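Course handout, week three
Home Kitchens and How We Keep Them
Topic: wooden and bamboo surfaces, and why they move

Good evening, everybody, and welcome back. Those of you who missed last week can get the notes on floors and grout from Fernanda Antunes, who keeps the binder at the front desk. Tonight we leave the floor behind and come up to counter height, where most of us spend our time anyway, and where most of the questions on your sign-up sheets were aimed. I counted on getting through oils, warping and smells in one sitting when I taught this last January, and we ended up stuck on warping until the lights went off at nine, so I have put it first this time.

Let me begin with water, because everything else tonight hangs on it. A piece of wood in a kitchen is always trading moisture with the air. When the air is damp, the wood takes some in and swells. When the heat comes on in winter and the air dries out, the wood gives it back and shrinks. It does this mostly across the grain and hardly at all along it. If you have a drawer that sticks in August and slides like butter in February, you have been watching this happen for years, and you may have blamed the drawer.

A board that trades moisture evenly on both faces stays flat. Trouble starts when one face gets wet and the other doesn't, or when one face dries faster than the other. The wet side gets wider, the dry side stays as it was, and the whole thing has to curl to make room for the difference. We call the curl across the width "cupping." There is also "bowing," along the length, and "twist," where the corners no longer agree with each other, and I'm sorry to say twist is the hardest of the bunch to cure.

Bamboo deserves its own few minutes. Strictly speaking it's a grass, and it grows as a hollow stem, so you can't saw a wide plank out of it the way you can with maple. The maker cuts the stem into strips, planes them square and glues them together under pressure. The honey or caramel color you see in the shops often comes from steaming the strips, which darkens the natural sugars all the way through. The paler ones usually haven't been steamed as long, or at all. Neither is better for you. Pick whichever you like looking at!
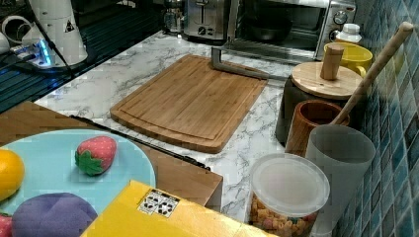
Figure 1. Bamboo board with a juice groove. Note the strips on the face and the layers along the front edge.

When you pick up a bamboo board in a store, turn it and look at the edge before you look at anything else. You want tight lines between the layers, with no gap you could slip a fingernail into. Then run your thumb along the glue lines on the face. A faint ridge is no great matter on a new board and will sand away. A ridge on an old board tells you that the strips have been moving, and it's a sign the board has been soaked at some point in its life.

A word on grooves. A juice groove is a lovely thing under a roast and a bit of a nuisance the rest of the week, because crumbs and onion skin settle in it and a flat sponge rides right over the top. Use a brush. An old soft toothbrush does very well (mark the handle with tape, please, so it doesn't wander back to the bathroom). Go around the groove with a drop of dish soap and warm water, rinse, and wipe it out with the corner of a towel. If you don't often carve meat, consider buying a board with a groove on one face only, and do your bread and vegetables on the other.

Now, washing. I'd like you all to copy this part down, even if you already do it.

Wash both faces every time, including the one you didn't use. Use hot tap water and ordinary soap, and don't leave the board lying in the sink. Dry it with a towel straight away. Then stand it on its edge where the air can get to both sides, and leave it there overnight. Keep it out of the dishwasher altogether. The long heat and the steam are hard on glue, and a board that goes in flat may come out shaped like a potato chip.

Ilídio Bastos asked me last term whether he could dry his boards in a low oven, to hurry things up before company came. Please don't. Quick drying from the outside in is how you get cracks at the ends. He had tried it already, as it happened, and he was kind enough to bring in the result, and we passed it around the room.

On to oil. Oil doesn't seal a board the way varnish does. It fills some of the small spaces near the surface so that water goes in more slowly, and that gives you time to wipe it up. Food-grade mineral oil is the one I recommend for beginners: it has no smell, it doesn't go rancid, and you can find it in most drugstores. Olive oil and sunflower oil will make a board look wonderful for a few weeks and then leave it sticky and stale. Walnut oil does harden with time, but some people can't be around nuts, so ask before you use it on anything you'll bring to a potluck.

Start with a board that is clean and fully dry. Pour on more oil than seems sensible and rub it over both faces and all the edges with a soft cloth. Give the ends a second helping, as they drink the most. Leave it overnight, wipe off whatever is still shiny, and you're done. A new board wants this three or four times in the first month. After that, go by the water test: flick a few drops on the surface, and if they bead up, you're fine, and if they sink in and leave a dark spot, get the bottle out.

Gonçalo Peixoto likes a wax finish on top, and he has promised to bring his own blend next Monday so we can try it on scraps. It's one part beeswax to four parts mineral oil, melted gently in a jar standing in a pan of hot water. The wax gives a softer shine and a little more protection. It also shows knife marks sooner, in my opinion, though Gonçalo and I have agreed to differ.

Smells come up every year, garlic above all. Scatter coarse salt over the board, rub it in with half a lemon, cut side down, let it sit for five minutes, then rinse and dry as usual. Baking soda mixed to a paste works too. Neither of these is a disinfectant, so keep up with the soap, and keep a separate board for raw meat and poultry.

If your board has already cupped, lay it with the hollow side down on a damp towel and leave it overnight, then check it in the morning. Quite often it will have come back most of the way. Stand it on edge to dry out slowly and oil it afterward. If it has split along a glue line, and the split goes right through, it's time to retire it from food. They make decent trivets.

For next time, please bring:
One board from home, any condition, washed and dry
A soft cotton cloth you don't mind ruining
Sandpaper, 120 and 220 grit, one sheet of each
Your notes from tonight

Custódio Bettencourt will open the side door at half past six, and there will be tea. We'll do sanding first, while people are fresh, and then Gonçalo's wax. Knife care moves to week five.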